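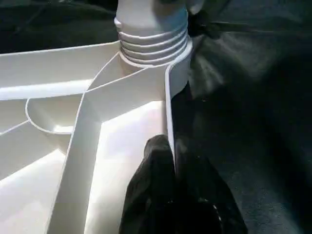
Work in this reporting period concentrated on grasp acquisition on thin-walled molded parts, the second task group in the Trindari work plan. The two end effectors under comparison are the Leinonen parallel gripper with rigid fingertips and the Grinen gripper with a soft black covering. Both were mounted on the same arm, with the wrist camera in the same bracket, and both ran the same approach program. The hardest part in the set remains the white ribbed base. Its walls run out from a central hub with four raised rings on it, and the approach now used brings the gripper up against one of the outer walls, clear of the hub. The rings gave inconsistent contact in the March trials and are excluded as a grasp site.

Trial status

A total of 608 grasp attempts were logged across 6 part types. Each attempt was scored as held, slipped or missed, using the controller log and the wrist video together. Where the two disagreed, the attempt was reviewed by hand and the video was taken as correct. Scoring is finished for 5 part types. The sixth, a shallow tray, has to be repeated after the part was reordered in a different wall thickness.

Findings to date

Rigid fingertips position more repeatably on flat walls of known thickness. They tolerate little error in approach angle, and on sloped rib faces they tend to ride up before the force threshold is reached. The covered gripper accepts a wider range of angles on the same faces. Its cost is a slower close and a less certain final pose, and this matters if the part is to be placed into a fixture afterward.

Covering wear needs to be tracked. The material creases where it bends, and we do not yet know whether the creasing affects grip force over a long run. A wear check has been added at the end of each session.

Camera and lighting

White plastic continues to cause overexposure in flat recessed areas when the lamp is at the upper left. Rib edges remain usable for alignment, but the panels between them lose detail. Fixed exposure performed better than automatic exposure, which shifted as the gripper entered the view. Dark cloth under the parts gives good separation at the outer walls. It gives poor separation from the black gripper, and segmentation of the gripper outline fails most often there. A lighter covering has been requested from the supplier; no delivery date has been confirmed.

Controller

The force-limited close routine was moved from the workstation to the arm controller. This removed an intermittent delay between contact detection and stop. Earlier attempts affected by the delay are flagged in the log and left out of the comparison.

Deviations from plan

The comparison of wrist and overhead cameras has not started. The overhead mount was delivered with the wrong plate and was returned. Spending is within the approved budget, and no change to the equipment line is requested.

Next period

Repeat the tray trials, start the overhead camera comparison, and run the covering wear test on the ribbed base. A decision on which gripper goes forward to the placement task is due at the end of the period.

Submitted by Reshma Modise, Lenport
September 24, 2024

Home | Projects | Reports | Staff | Contact

Copyright Lenport. All rights reserved. Back to top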